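3.2 What people put on the bed

I expected the sleep diaries to be dull, and boy was I wrong! Chin-lung Man and I read all 60 of them over one long Sunday, and people kept drifting off into bedding — who picked it, who hates it.
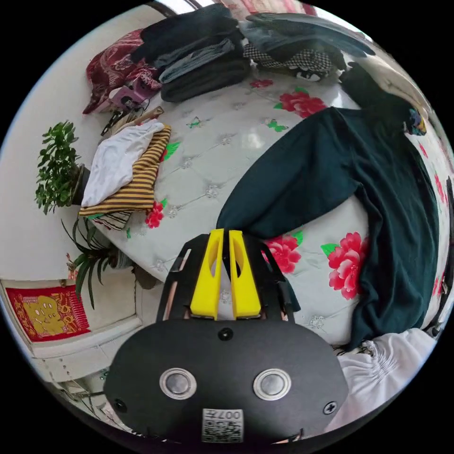 Rowena Estrella coded those asides separately, and 18 diaries mentioned a spread that comes off every night and goes back on by breakfast. The Hulme households did this most (see Section 5).

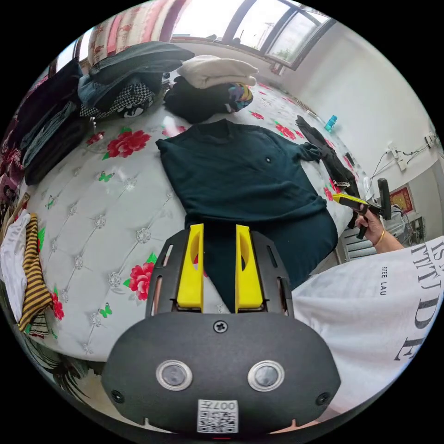

Figure 2. Sweater laid out on a quilted bedspread with red rose prints.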